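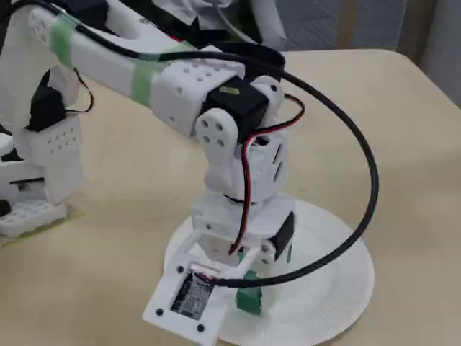

The case for the repair levy

By Mekdes Mamo

My clothes dryer stopped in February. It was six years old and had cost $1000, and the part that failed was a plastic idler wheel you could hide in your fist. The shop that sold it to me quoted $500 to come out and look, parts extra. I bought a new wheel from a wrecker in the next suburb and put it in on a Sunday with a borrowed socket set and a torch in my mouth. It took most of the afternoon, and two of the screws never went back.

I don't tell this as a story about thrift. I was lucky. I had the time, a neighbour with tools, and a machine whose back panel came off. My mother's washing machine, which is newer, has a drum sealed into its housing by a plastic weld. When the bearing goes in a machine like that, you throw out the motor, the pump, the door, the concrete weights and the steel along with it.

Our council picks up whitegoods from the kerb twice a year. At the last round the trucks took 3288 items, according to the notice in the library foyer. The cost of collecting them comes out of everyone's rates. The household that kept its fridge going for 20 years pays the same as the one on its third since the pandemic, and the company that welded the drum shut pays nothing at all.

A levy would change who pays. Charge it at the point of sale, on every large appliance, and scale it to how hard the thing is to mend. A washer with a bolted drum and parts on sale for ten years would attract a few dollars. A sealed one would attract a lot more. The money would go to the councils that have to deal with the carcasses, and some of it to apprenticeships, because the repairers in my area are all close to retiring and have not been replaced.

The usual objection is that poorer families buy the cheapest machine and would be hit first. I take that seriously. But they are being hit now. A cheap washer that lasts four years is an expensive way to wash clothes, and the people who can least afford the second one are the ones paying for it. A rebate for concession card holders would be simple enough to run. Several states already do it for power bills.

The other objection is that manufacturers will game the score. Some will. They game the energy stars too, and fridges still use a good deal less power than they did when I was a kid. A sticker on the door gave people something to ask about in the shop — and after a while the worst models stopped being stocked.

I would start with washers, dryers and dishwashers, and leave phones and laptops for later. They are a harder fight, and the big items are what fill the trucks.

The dryer squeaks now when it is loaded with towels. I think I have the belt on slightly crooked, and I will get to it before winter.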